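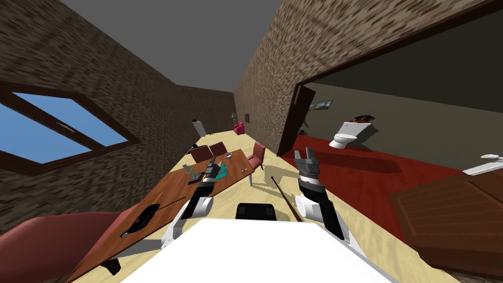
4.2 Selection load in club cricket
We compared 404 player-weekends at Villora with 422 at Presitz. Captains at both clubs named their teams two days before play, and late changes were noted by the scorer. Bowlers were moved more often than batters – mostly at Presitz. Fig. 3 has a long brown table with maroon chairs at its far end. Selection meetings were not recorded, so the reasons for a change are unknown.

Contact: Urnitz Sport Studies | Back to top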